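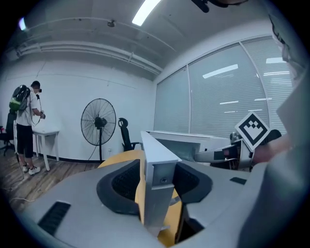 Picking squash by color is where I went wrong for years, Buppha, so please don't feel bad about the mushy ones, and I'm glad you wrote to the whole list instead of just me because I suspect half of Flandale is looking into a box in the basement this week and wondering the same thing. A Patberg goes through green, then a sort of streaky lemon, and then it settles down to a dull warm shade, and it's that last one you want before you get the pruners out. The yellow-tan of the rounded thing behind the white bracket in the photo is very close to it, if your screen is anything like mine. If yours were brighter than that when you cut them, more of a school bus yellow, they were early, and an early squash just never keeps the way a finished one does.

Let me go through your questions in order, more or less, and you all know me, so get some coffee.

> On February 1, 2019, Buppha Kaewmanee wrote:
> Hello everyone. I grew Patberg and Nakpan for the first time last
> year and was so proud of myself. I put 36 squash down in the basement
> on the old bookshelf and now I am losing one or two a week. They go
> soft at the stem end first. The Nakpans seem fine so far.

The soft stem end tells me a lot. How long a stem did you leave on? I like a good three inches, and I never carry them by it, however handy it looks. My late father-in-law carried everything by the stem, two to a hand, and he was a wonderful gardener but he ate his last squash at Christmas every year and thought that was normal. If the stem cracks loose even a little where it meets the shoulder, rot gets in there and you won't see it until your thumb goes through. Any that lost a stem should be kept on the kitchen counter and eaten first.

As for the Nakpans holding up, they would! That's a hard-shelled squash, and the rind on a ripe one will turn a fingernail. It isn't as sweet to begin with, and I find it doesn't get really good until it has sat awhile. I had one in May once that was better than anything I'd eaten all winter. So eat down your Patbergs now and leave the Nakpans be. If you have to do it the other way for some reason (a family that won't eat Patberg, say, and I have met such families) then bake and freeze the Patbergs this weekend and be done with it.

> I did not really cure them, because we had frost coming and I had
> to get everything in all at once. Is that the trouble? Also is my
> basement too damp? My son's little gauge says 80 percent.

Yes, I'm sorry to say, and yes again. Curing first. Mine sit on the screened porch if the weather's kind and by the furnace if it isn't, not touching each other, for a week and a half or so. Up here at 2620 feet we don't get many warm days at that end of the season, so it's nearly always the furnace. My wife has opinions about walking around them to get to the laundry, and she's right, but we do eat well. A light frost on the leaves doesn't worry me. A frost on the squash itself does, and if yours got nipped then no amount of curing would have saved them, so don't lie awake over it.

Now the 80 percent. That is too damp. It's fine for carrots, which are a different animal, and lovely for beets. Squash want it drier and warmer than people think, more like a spare bedroom with the register half shut. Do you have a closet on an outside wall? Under a guest bed works too, on newspaper. Wherever you put them, set them in one layer and turn them over when you think of it, and wipe each one with a dry cloth as you move it. I used to wipe mine with a bit of vinegar and water, and then I stopped, and I couldn't tell you there was any difference.

> Last thing, can I save seed from the ones that are going soft? I
> would like to trade some for Sostum if anybody has it.

If the softness is only at the stem and the seed cavity smells clean, go ahead. Rinse them well and dry them on a plate and not on a paper towel, unless you enjoy picking paper off seeds for an evening. But were the Patbergs and Nakpans planted near each other? If they're the same species, and I believe they are, then the bees have been busy and your seed could come up as anything at all. I grew a row of those one year. They looked like bowling pins and tasted like wet string, and the neighbor's goats were very happy with us.

I do have Sostum. I saved 16 packets and have promised away a few, so there's one with your name on it and you needn't trade me anything. It's a slow one and wants starting indoors in a decent-sized pot, because it sulks if you disturb the roots. I'll bring it to the seed table, or if you're not coming I can drop it in your mailbox on my way to the feed store.

Does anyone else on the list have a Patberg still sound from last season? I'd like to hear where you kept it, especially those of you down by the creek who get the longer fall. And if whoever borrowed my big seed screen still has it, no hurry, but I'd like it back before we start on the beans.

Warm regards to all, and stay off the ice,
Sakda Phetsri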